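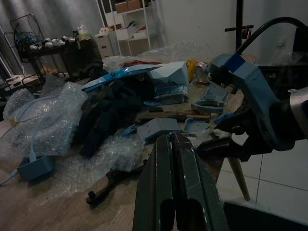 The bench, seen from the wrist camera, fingers at the bottom.

Two grippers, one arm and a lot of bubble wrap
By L. Grigaitė
July
5 min read

I got to the Dresside workshop in Trovalville at nine in the morning, and by ten past I was already being handed things. "Squeeze this," said the engineer who runs the gripper tests, and gave me a rubber pad. I squeezed it. "Now imagine doing that 1,000 times with a motor."

She asked me to leave her name out (fine by me, she was generous with everything else, including the coffee). She has spent the summer comparing two grippers on the same arm. One is the Fudetti, a two-finger model the shop bought ready-made. The other they designed themselves, and they're on their fourth version of it.

I asked which one she likes better and she laughed for a while. "Depends what hour you ask me. The Fudetti is so easy! You bolt it on, you plug it in, it closes. Ours took me a whole afternoon just to get the zero position right."

So why keep going with their own? Fingertips, mostly. She wants to change the shape whenever she feels like it, and the bought one only takes its own pads. "I print a new tip overnight and try it in the morning. Most of them are bad. That's okay, they're cheap."

The test itself is pretty simple. Each gripper gets 200 tries at a hard part and 200 at a soft one, so 400 per gripper, and she writes down every drop. Hard parts hardly ever cause trouble with either one. Soft stuff is a different story.

"Bubble wrap is my enemy," she told me. "It's clear, it's shiny, the camera gets confused, and when you do grab it you get one corner and the rest just hangs there." Her own gripper was ahead on bags and film when I visited, by a little. On small flat plates the Fudetti was winning, and she sounded a bit annoyed about it.

We talked about cameras for a long time, longer than I'd planned. She used to have one on a stand looking down and says she'd never go back to only that. "With the wrist view I can see both fingertips and the thing between them. I lose sight of the rest of the room, sure, but I don't need the room." The cable is her one complaint. She has moved it three times and still wants another 80 millimeters of slack for the wrist to turn all the way.

Did she have any advice for somebody choosing a first gripper? "Buy one. Use it until you're mad at it. Then you'll know what to build."

She was loading the next fingertip file when I left, and she'd already told me to come back for version five.

Recent items
Our first week with a secondhand controller
Soft pads or hard pads? Readers write in
Cable routing for small arms
A visit to the Dresside print room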